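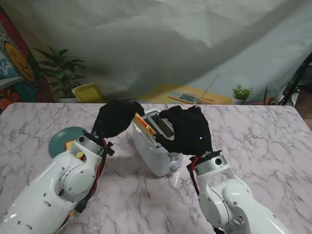 Abb. 7.1: Zwei Roboterarme mit behandschuhten Greifern am Toaster. Der linke Greifer hält einen dünnen gelb-orangen Streifen schräg über den vorderen Schlitz.

Suche im Buch Suchbegriff eingeben Suchen

Lesezeit: 4 Minuten

7 Vormachen statt programmieren

7.1 Worum es in diesem Kapitel geht

Einen dünnen Gegenstand in einen Schlitz zu stecken, gelingt den meisten Menschen ohne Nachdenken. Wer dieselbe Bewegung für einen Roboterarm programmieren soll, muss die Lage des Schlitzes angeben, den Winkel der Hand, die Griffkraft und den Moment des Loslassens. Verrutscht der Gegenstand zwischen den Fingern, stimmen die Angaben nicht mehr.

In Kapitel 6 wurden Bahnen Punkt für Punkt festgelegt. In diesem Kapitel wird die Aufgabe vorgemacht. Ein Mensch bewegt den Arm durch die Aufgabe, die Steuerung zeichnet Gelenkwinkel, Greiferstellung und Kamerabilder auf, und aus vielen solchen Aufzeichnungen wird ein Verhalten gelernt. Eine einzelne Aufzeichnung heißt Demonstration.

7.2 Zwei Wege der Vorführung

Beim Führen von Hand fasst die Bedienperson den Arm direkt an. Die Motoren gleichen nur das Eigengewicht aus, sodass sich die Gelenke leicht bewegen lassen. Das Verfahren ist schnell erlernt und braucht wenig Zusatzgerät. Es hat aber zwei Schwächen: Die Hände der Bedienperson geraten leicht ins Kamerabild, und zwei Arme gleichzeitig zu führen ist für eine Person kaum möglich.

Bei der Fernsteuerung sitzt oder steht die Bedienperson abseits und bewegt ein Eingabegerät. Das kann ein verkleinerter Zwillingsarm sein, ein Datenhandschuh oder ein Handgriff mit Lagesensor. Der Roboter folgt mit kurzer Verzögerung. Was die Kameras sehen, entspricht hier weitgehend dem, was sie später im selbstständigen Betrieb sehen werden. Dafür fehlt der Bedienperson meist das Gefühl für den Kontakt. Ob ein Gegenstand fest sitzt, muss sie am Bild ablesen.

Chantal Marchand hat beide Wege im Versuchsraum Rurnholm an derselben Steckaufgabe verglichen. Von Hand geführt entstanden 234 Demonstrationen, ferngesteuert 644. Wir kommen in Abschnitt 7.5 auf ihre Daten zurück.

7.3 Der Blick vom Handgelenk

Eine fest montierte Kamera zeigt, wo sich Arme und Gegenstände auf dem Tisch befinden. Für den eigentlichen Griff reicht das oft nicht, weil die Finger die Kontaktstelle verdecken. Deshalb wird häufig eine zweite Kamera am Handgelenk angebracht. Sie bewegt sich mit und hält den Greifer immer im selben Bildbereich. 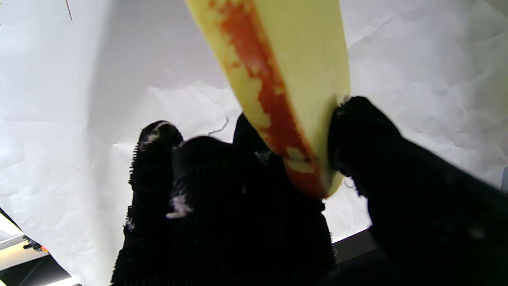
Aus dieser Nähe lässt sich beurteilen, an welchem Ende ein länglicher Gegenstand gefasst ist und in welche Richtung er von den Fingern absteht. Beide Angaben braucht man, um ihn auf einen Schlitz auszurichten. Über den Abstand zum Ziel sagt die Nahaufnahme dagegen wenig, solange das Ziel nicht selbst im Bild liegt. Die beiden Ansichten werden daher zusammen aufgezeichnet und mit einem gemeinsamen Zeitstempel versehen.

Das Aufzeichnungsprogramm Titoven, mit dem die Übungen arbeiten, legt für jede Demonstration einen Ordner an. Fehlgeschlagene Versuche werden markiert und nicht gelöscht.

Aufgabe 7.1: Notieren Sie für das Einstecken eines flachen Gegenstands, welche Größen Sie aus der festen Ansicht und welche Sie aus der Ansicht am Handgelenk entnehmen würden.

Kontakt: Lehrbuchredaktion Michailidis | © Michailidis Verlag | Nach oben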